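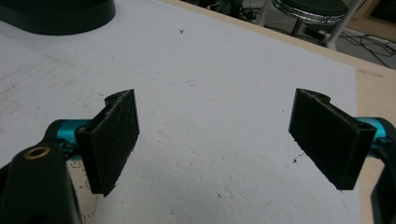 For a long time I worked directly on my table, and the table suffered. It is light wood, quite soft, and every cutter and every drop of glue left a mark on it. My neighbor Benedicta Atinga looked at it one evening and told me to put a sheet of white foam board over the top. I thought it would look like an office. Now I would not go back.

The first thing I noticed is how much dirt I make. On wood you don't see it. On white, each dark fiber and each little crumb is there in front of you, and you want to remove it. I tried a damp cloth first, but it only pushed the fluff from one side to the other. A soft dry brush is better. For the very small curled ones I use a piece of tape, folded over my finger.

The surface of foam board is not perfectly smooth, it has small dimples, and dust likes to sit in them. For writing it is not so nice — the pen jumps a little — so I put a magazine under my paper. For sorting buttons or repairing a lamp it is very good, because small parts don't roll so far.

I bought mine at Palacios, the shop behind the bus station. They had it in two thicknesses and I took the thicker one, which cost me 16 with the cutting included. Italo Fiore, who works there, asked if I wanted it to cover the whole table. I said to leave a strip of wood free, for the coffee cup. I still put the cup on the board, of course, and I already have one brown ring on the back side.

When both sides are too ugly I will cut it in pieces for the bottoms of drawers. Ekua wants one for her paints, so I must remember to ask her the size before November.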